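Marks for the failed run
August 6, 2020

The robotics elective at Zirkmont runs for one semester and ends in a judged demonstration. Each team gets two attempts at a table task, and the better attempt counts for 40 per cent of the final mark. I have tutored in the course since it was set up and I think the weighting is wrong.

My objection is to what a judged demonstration measures. Seven weeks of work go into calibration, grasp selection and recovery behaviour. The demonstration samples none of that directly. It samples whether the arm put the right item in the right place on one afternoon, under one set of lights, with the objects laid out by a judge. A team with a brittle controller and a favourable layout will outscore a team with a sound controller and one bad grasp. In March I went back through the logs from the previous cohort, 969 trials in all, and the ranking by demonstration did not match the ranking by logged success rate. The top team in the logs placed fourth on the day.

The kitchen task shows the problem well. Plates, fruit and an appliance share a white table with the arm, and the geometry is different for every item. A plate is thin at the rim and wants an approach angle the gripper may not reach. A strawberry is small and easily bruised by a force limit tuned for an orange. Bananas have no single sensible grasp axis. Students who work through these cases properly learn a good deal, and most of what they learn is recorded in failed trials.
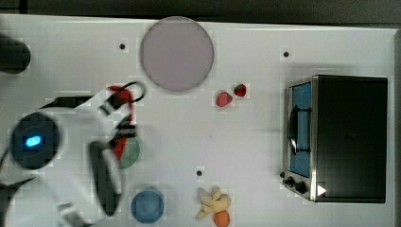
Charito Baluyot disagrees, and wrote to me after reading a draft that a live run is the only part of the course where a student cannot choose the data. Logs get pruned, she argued, and a success rate over trials the team set up itself is worth very little. Her view is that employers see demonstrations, so students should be marked on them.

The first point is fair. Logs can be pruned, and the Essien team did exactly that with their early calibration runs. The remedy is technical. The Diltar logging package writes every trial to a shared drive at the moment the controller is enabled, and a student account cannot delete from it. I am less persuaded by the second point. A client demonstration is rehearsed for months and has an engineer standing by.

My proposal is to keep the live run, mark it pass or fail, and move its weighting to a written failure analysis drawn from the locked logs. Each team would pick one recurring fault, reproduce it, and show the change in rate after a fix. Wudden College already assesses its mechatronics stream on these lines, and the reports I have read from there are better engineering documents than ours - duller to watch, certainly. The change needs approval before the next unit outline is printed, and I have submitted it.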